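Orkell Community Help
Home Automation and Facilities > Robotics > General

Are robots able to put away footwear in a shared entryway yet?

Posted by Lekine on Sunday, March 27, 2022

I manage a residence hall with 26 rooms that share a single entrance. Residents are required to remove outdoor shoes at the door and to wear slides inside the building. By evening the slides are spread across the floor and the bench, and a member of staff spends part of each shift matching them and returning them to the rack.

Our administration has asked me to report in May on which routine chores could reasonably be assigned to a machine. Floor cleaning is already handled that way. Footwear is the next item on the list. I would like to know whether any system available today can pick up slides of different colors and sizes, match them in pairs, and place them on a rack without supervision. We could set aside up to $2,000, with a further $400 each year for upkeep. I have read the earlier thread on laundry folding and found that it did not address this matter.

Guo
Member

The short answer is no, at that price and without supervision. A longer answer may be of more use for your report.

A slide is an awkward item for a two-fingered gripper. It has a thick sole, a strap that stands up from it, and an opening at each end of the strap. A person takes hold of whichever part is nearest and corrects the grip while lifting. A machine must decide beforehand whether to take the strap or the edge of the sole, and the better choice changes with the way the slide is lying. If it is upside down, the strap may not be available at all.

Color presents a separate problem. Dark soles can run together when two slides lie side by side, and a pale one under strong light may lose most of its surface detail. Matching pairs also requires the system to tell left from right, which a resident does without thinking.

Sorting slides on a tabletop, with arms fixed in place and several cameras, is the stage I would consider realistic at present:
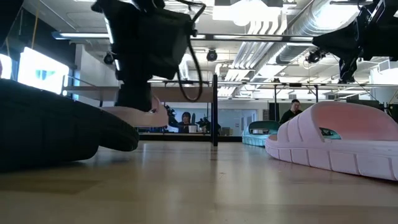
Slides at the work table, with grippers overhead.
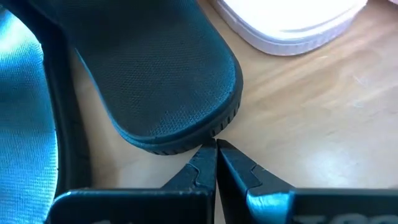 An entryway adds wet floors, poor lighting, people walking through, and footwear that is not slides. I would advise your administration to treat each of these as a separate requirement when speaking with a supplier. Ask for the success rate on footwear the system has not handled before, and ask how often a person had to step in. A supplier who can answer only the first of those points has not tested the system in a building like yours.

Please also consider safety. An arm that is fast enough to clear an entrance at the end of the day would need to be kept apart from residents, and most entrances do not have the floor space for a barrier.

Jomar
New member

We have a floor robot at our place and it just pushes the shoes into the corner. So technically they are all in one place afterward. I would not pay extra for it.

Orkell Support
Moderator

Thank you to both members for their replies. We would add the following for the benefit of others with similar duties.

In most shared buildings, changes to the storage itself bring a greater improvement than equipment. Open racks at floor level, with one numbered space per room, allow residents to step out of their slides directly in front of the correct position. Lidded boxes are used less often. A rack with 4 shelves should have its lowest shelf reserved for residents who have difficulty bending or reaching – this is frequently overlooked.

Numbered spaces would also make any later automation simpler – the machine would have a fixed destination for each pair. Members who are preparing a report of this kind may wish to list the chore as "not suitable at present, to be reviewed" and to record how much staff time it takes in the meantime.

This thread remains open for further replies.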